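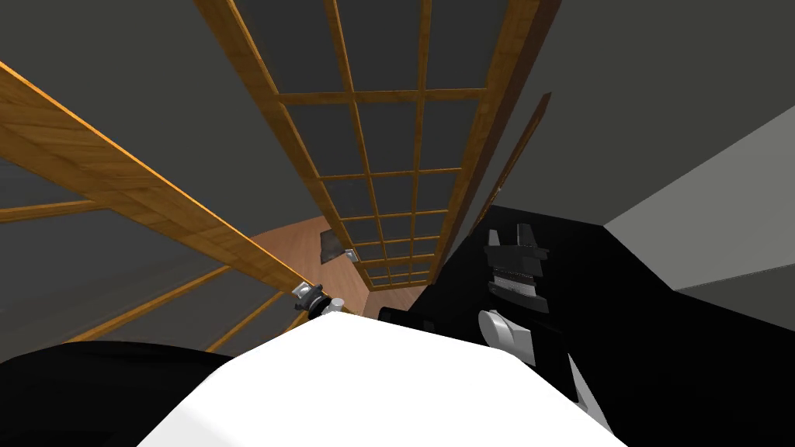

Wooden lattice with dark panes

I've had the Drenness slow cooker since May, mostly for chilli and chicken thighs. The low setting is gentle and the lid fits well.

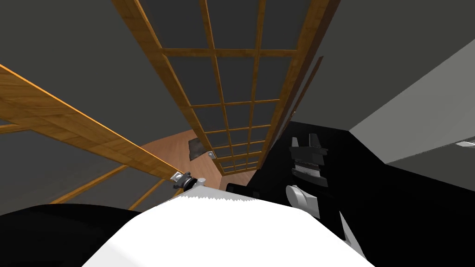 The lattice from lower down

Timings in the booklet run short – nearly 50 minutes short for beef. The pot is heavy to wash.
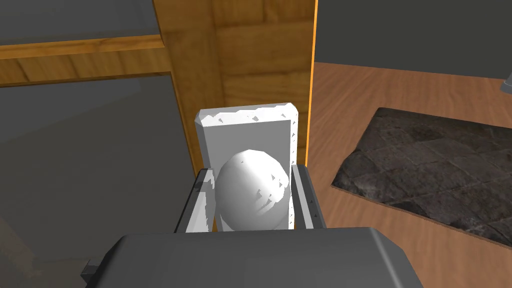
White holder, upright

I'd still buy it over my old Gratari, which burnt rice at the edges.
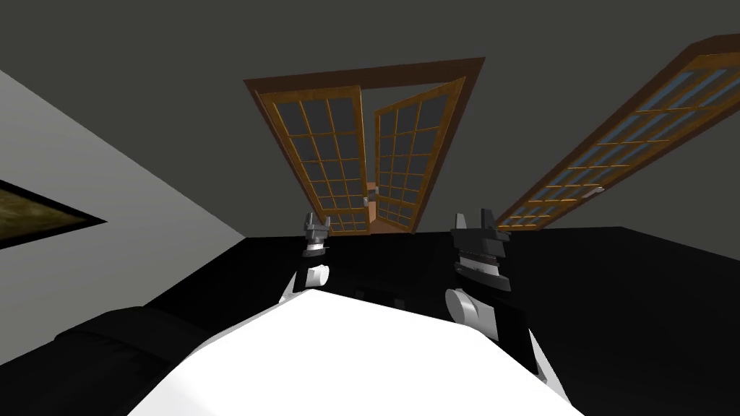 Can the pot go in the oven?
Up to 200 degrees without the lid, and it browns a cheese topping in 20 minutes.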